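**Imberg releases version 3 of Istska, its planning software for two-armed robots**

*For immediate release, December*

Imberg has released version 3 of Istska, the planning and control software it develops for robots with two arms. The new version plans both arms as one system, reads a camera at each wrist as well as one at the head, and comes with a rewritten tool for building and checking tasks. It is available now to existing licence holders and will be open to new customers from the start of next month.

Istska is used for bench work: picking up small parts, holding one thing steady while another is brought to it, and putting things back where they can be found. Earlier versions planned each arm separately and then looked for places where the two paths might cross. If they did, one arm was told to wait. The method was safe but slow, and it did badly on jobs where the two grippers have to come close together on purpose.

In version 3 the planner treats the two arms and whatever they are holding as a single problem. When a gripper closes on a part, the shape of that part is added to the arm's own shape for planning. The other arm is then free to come as near as the task needs, within a clearance set by the user. Clearance can be set for the whole task or for a single step. Cables that run along the outside of an arm can be given their own margin, which several customers had asked for.

"Most of our support calls on version 2 were about waiting," said Sandamali Gazi, who leads the planning team at Imberg. "One arm would stop and the other would go round it, and people wanted to know what it was waiting for. We could tell them, but it took a while to find in the log. Now there is much less waiting, and when there is some, the log says which step caused it."

**Changes to perception**

The perception part of Istska has been changed to suit. The head camera gives the overall position of objects on the work surface. The wrist cameras take over for the last part of the approach, when the gripper itself often hides the object from above. Version 2 could use a wrist camera, but the handover happened at a fixed distance. In version 3 it depends on how well each camera can see the part, and the software can hand back again if the wrist view gets worse.

Pale, matt plastic parts have been a weak point in the past, particularly where lighting is uneven and one side of the part falls into shadow. The new version fits the outline and the surface detail together, so small features such as a hole or a raised ring can be used to work out which way round a part is facing. Users can mark those features once in the task editor. Where the software can't decide between two possible orientations it now reports both and stops before the fingers close, unless it has been told to carry on.

Transparent parts are still not supported. Imberg expects to say more about them in a later release.

**The task editor**

The task editor has been renamed Akley and now runs as a separate program, so it can be used on an ordinary office computer with no robot attached. A task is written as a list of steps with conditions between them. Each step can be played forwards or backwards in a simple viewer, and recorded camera images can be loaded beside the plan to compare what the software expected with what the cameras saw.

Akley includes 12 ready-made steps, among them approach, hold, hand over, insert and release. Users can add their own in Python. Tasks made in version 2 can be opened and converted, but any that used the old "wait for other arm" command will be flagged for checking by hand. The converter doesn't remove the command by itself.

"I'd ask people to look at the flagged steps properly before running them," said Tania Paul, who looks after customer support. "Some of those waits were only there to get round the old planner and can go. Others were put in for a good reason, such as giving a fixture time to settle, and you'll want to keep them. The software has no way of knowing which is which."

**Testing with Bhattacharjee**

The release was tried before launch by Bhattacharjee, an assembly firm that makes small plastic fittings and has used Istska since version 1. Its engineers ran 200 tasks through the new planner over 8 weeks and sent back the logs. Their comments led to changes in the way clearance is shown on screen and to a new option for slowing both arms when the grippers are near each other. 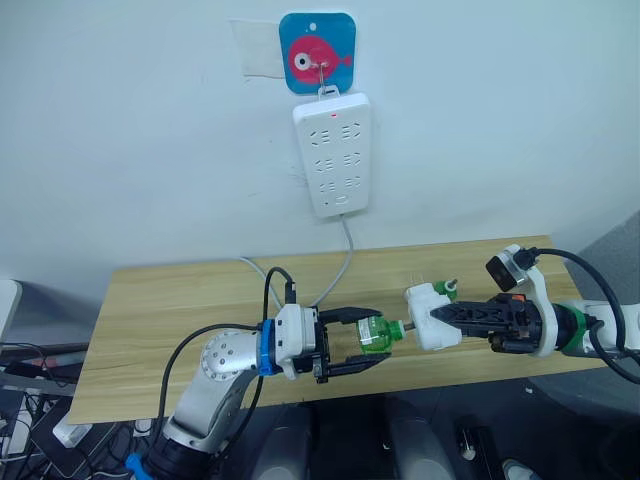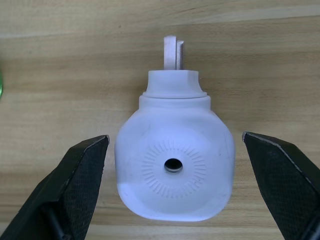
Bhattacharjee will move its remaining two-armed stations to version 3 over the coming months. The firm also asked for a way to lock a finished task against editing, and this has been added to Akley for all users.

**Availability and upgrading**

Version 3 is a free upgrade for customers with a current support agreement. Others can buy it at the usual upgrade price or stay on version 2, which will go on receiving safety fixes for 12 months. No new features will be added to it.

The software runs on Linux. Camera calibration should be repeated after upgrading, as files saved by version 2 don't hold the extra values that the handover between cameras depends on. The steps are set out in the installation guide, along with a list of supported arms, grippers and cameras.

Online training for people who write tasks will be offered in English to begin with. Places can be booked through the Imberg support desk.

**About Imberg**

Imberg writes planning, perception and control software for robots used in light assembly and laboratory work. It does not make robots. Istska and Akley are sold directly and through integrators.

**Press enquiries**

Requests for interviews should go to the Imberg press office, marked for the attention of Tania Paul. Technical questions about the planner will be passed to Sandamali Gazi's team.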